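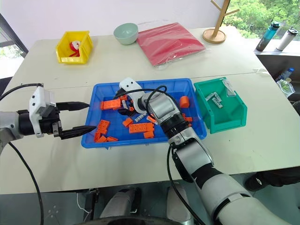

Ilir said that you must never start with the small ones. The small ones make you feel busy, he said, and after one hour you have a tower as high as a cup and your back hurts.

By Ilir Georgiou
March

I did not ask him for advice. I was sitting at the white table with the blue tray, and I was looking for one long orange brick, because our mother wanted the house back the way it was.

The house was the model of our house in Zoltetti street. Our father built it in the winter when the factory was closed, all in orange, for the reason that orange was the cheapest color in the shop of Mr. Cao. It had a round chimney and a gray beam over the door. When we moved to the city it traveled in the truck between two mattresses, and it arrived as bricks.

"Begin with the wall to the garden," my brother said on the telephone. "The wall to the garden was the long ones."

"The wall to the garden was the flat ones," I said. "The long ones were the stairs."

He was silent. I could hear a bus on his side. He is three years older than me, and he believes that he remembers the house and I remember only the photographs.

"Write it in your notebook as you like," he said finally. "You will put my name on it anyway." It was true that I put his name. In our family the one who tells a story gives it to the oldest, and he carries it.

I took the gray beam first. This one we could not argue about. Our father had pushed it in above the door on the last evening, and he said that now the snow could come. It came, too. In the morning it was up to the window of the kitchen, and he carried me out on his shoulders to look at it.

"Do you have the chimney?" Ilir asked.

"I have the chimney."

"Stand it at the back, on the right."

"On the left," I said. "From the bed I saw the chimney on the left."

"You slept with your head to the door. I slept with my head to the window."

I had forgotten this. We had one room and two beds, and we lay in opposite directions so that we would not talk, and of course we talked until midnight. I put down the pencil. For nearly thirty years I had kept a house in my mind, and he had kept the same house, turned around.

"Then who is right?" I asked.

"Ask Mother when she wakes up," he said. "And look again for the long one - I think it was under the window."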